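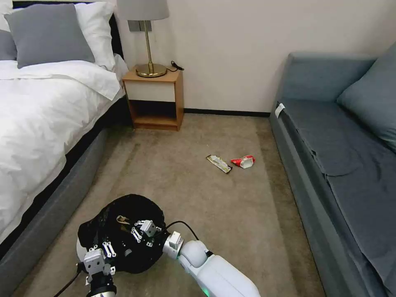
Guest Room Waste at a Mid-Size Hotel
Final Project Report
Introduction to Hospitality Operations
Submitted December 10, 2018

1. Background

Hotels throw away a lot of material that guests never think about after checkout. Most of what we found in the reading for this course deals with kitchens and banquets, where food waste is heavy and easy to weigh. Guest rooms get less attention. The trash from one room is small and light, and it is mixed together by the time it reaches the loading dock.

Our group wanted to know what leaves the guest rooms of an ordinary hotel and how much of it could have been recycled. The Jarman Hotel in Sorkside agreed to let us do the study there. It has 80 rooms on four floors, no full restaurant, and a breakfast area off the lobby. Guests are mostly business travelers during the week and families on weekends.

2. How the hotel handles trash now

Each guest room has one wastebasket by the desk and a smaller one in the bathroom. There is no recycling bin in the room. Housekeepers empty both baskets into a bag on the cart, and when the bag is full they tie it and leave it in the service closet at the end of the hall. A houseman takes the bags down in the service elevator.

The hotel pays a hauler, Nomarton, for one trash dumpster and one cardboard dumpster. The cardboard dumpster is used for delivery boxes. Cans and bottles from the breakfast area go in a blue cart, which is picked up every other week. Nothing from the guest rooms goes into the blue cart unless a housekeeper decides to separate it, and the housekeepers told us they do not have time for that on a checkout day.

3. Method

We collected bags from the second and third floors only. The manager asked us to stay off the fourth floor, where bathrooms were being retiled, and the first floor has mostly meeting space. Bags were labeled with the floor and shift and brought to a covered area behind the building. We weighed each one on a Harnix platform scale borrowed from the campus mail room, then opened it on a tarp and sorted it by hand.

The categories were paper, plastic bottles, cans, glass, food and food packaging, toiletries, and other. We wore gloves and eye protection. Any bag with sharps or body fluids was closed again and recorded by weight only. Papers with names or card numbers on them were put straight into the hotel's shredding box and were not read.

Our first two sorting sessions went slowly. We had made plastic film its own category, but so much of it was stuck to food that we could not weigh it in a useful way, and we moved it into food packaging. The early sheets were corrected to match.

4. Results

We sorted 134 bags with a total weight of just under 700 pounds. Food and food packaging was the largest category by weight. Most of it was takeout: pizza boxes, foam containers, paper cups with liquid still in them, and leftover food. The liquid was a bigger problem than we expected. A half-full drink soaks all the paper under it, and wet paper cannot go in the blue cart.

Plastic bottles took up the most space but weighed very little. Nearly all were water bottles. The hotel sells water at the front desk and there is a vending machine on each floor, but many of the brands we found are not sold in the building, so guests are bringing them in.

Toiletries were mainly the small shampoo and lotion bottles supplied by the hotel. Many had been opened and used only a little. Bar soap was similar. On some days a room had up to four wrapped bars thrown out with the wrapper still on, possibly because they got wet on the counter.

Weekend bags were heavier than weekday bags. Weekday bags had more newspaper and printed paper in them, and that paper was usually clean.

5. Discussion

The clean paper and the bottles are the easiest materials to pull out. Both could be kept apart if there were a second basket in the room. The housekeepers we talked to were not against this, but they pointed out that the carts have only one bag hook, and a second bag hanging off the side catches on door frames. Any change in the rooms would need a change to the carts too.

Wall-mounted dispensers would remove most of the small bottles. The manager said the hotel had looked at them in March and decided to wait until the bathroom work was done. We did not get prices, so we cannot say how long they would take to pay for themselves.

6. Limits of the study

We only looked at one hotel and two of its floors. The study did not include summer, when there are more families. Liquids were weighed with the bags they were in, which makes the food category look larger than it would otherwise. We also did not track how many guests were in each room, so we cannot give a weight per guest.

7. Recommendations

Put a second, labeled basket beside the desk in the rooms on one floor as a trial.
Add a second bag hook to the carts used on that floor.
Ask Nomarton for the cost of weekly blue cart pickup.
Stop replacing wrapped soap if there is already an unopened bar in the room.
Place a sink strainer and a sign near each ice machine so guests can empty drinks before throwing out the cup.

Sorting sheets and the weight log are in Appendix A. The questions we asked the housekeeping staff are in Appendix B.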